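Tatbridge wants to change how cab drivers line up at the train station. The plan runs 264 pages. I drive nights, so I have read 30 of them, mostly at red lights. (Parked. Legally parked.)

Short version: 6 stalls become 2. The other four go to "flexible curb use." I have seen flexible curb use. It's a guy in a van eating soup.
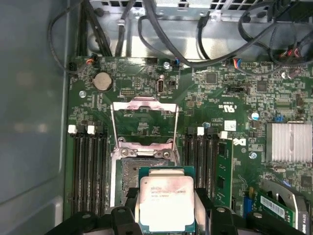
Roxana Montoya from the curb office says we can wait in the Kasten Street lot and get called up by app. The lot is uphill, behind a school, and one way in the wrong direction.

Torben Diekmann asked what happens when the late train comes in and the app is down. He was thanked for his question.

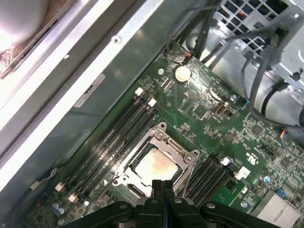

He asked again — same thanks, slightly shorter.

Written comments are open through April. Put your permit number on it or they file it under general public, and I've never met anyone who came back from there.
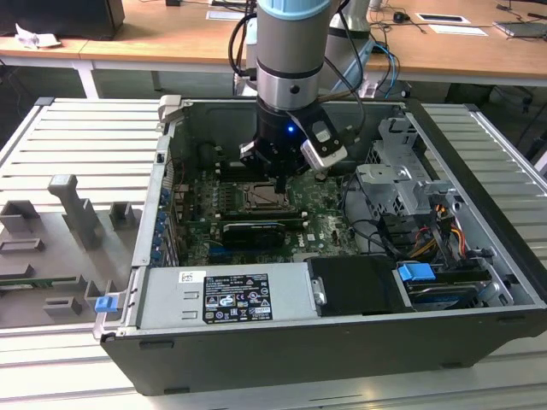
Mine is one paragraph and mentions the soup van. If you drive the station, send yours too. I'm out front until 2 if you want to borrow a pen.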